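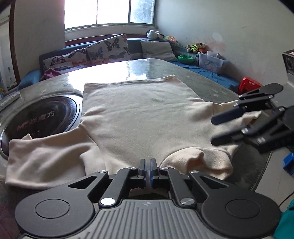

4. Folding a Sweatshirt on a Round Table

This section covers long-sleeved tops in fleece or sweatshirt fabric. For T-shirts and thin knits, see Section 3. Allow 13 minutes for your first attempt.

Before you start

If the table has a burner or hotpot well, check that it is switched off and completely cool. Wipe the tabletop or plastic cover with a dry cloth. Move cups, remotes and chargers to another surface.

CAUTION: Never fold laundry over a burner that has been used in the past hour. Fleece can scorch or melt.

Laying out

1. Place the sweatshirt on the table front side down, collar away from you.

2. Pull each sleeve out to its side. On a small round table the cuffs may hang over the edge. Leave them there for now.

3. Smooth the body from the collar toward the hem with flat hands. If the hem bunches, lift it and lay it down again. Do not drag it, as this stretches the ribbing.

Note: On a glossy top or a clear plastic cover the fabric slides easily. Keep one hand on the collar while you work on the sleeves.

Folding

4. Bring the left sleeve in and lay it along the left side of the body, cuff toward the hem.

5. Repeat with the right sleeve. Both sleeves should lie inside the side seams.

6. Turn the sweatshirt over with the sleeves held in place, and straighten the collar.
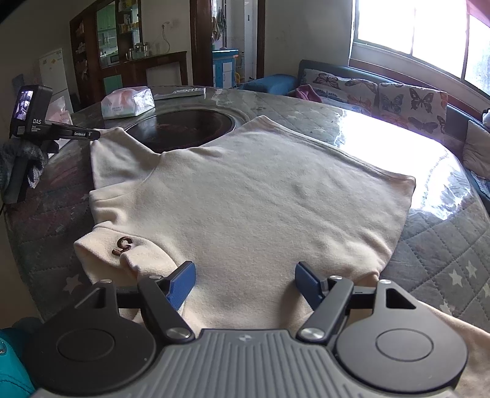

Figure 4-2. Sweatshirt with sleeves tucked along the sides, collar to the far side of the table.

7. For drawer storage, fold the hem up to the collar once. For a shelf, fold in thirds.

Note: Keep any embroidery on the outside and away from the fold line. A crease through the stitching is hard to remove.

If the folded sides are uneven, go back to step 4. Thick fleece will not press flat, so do not put weight on it. Store it on top of the stack.

Replacement folding cards are listed in the Stelledine parts sheet under item 231.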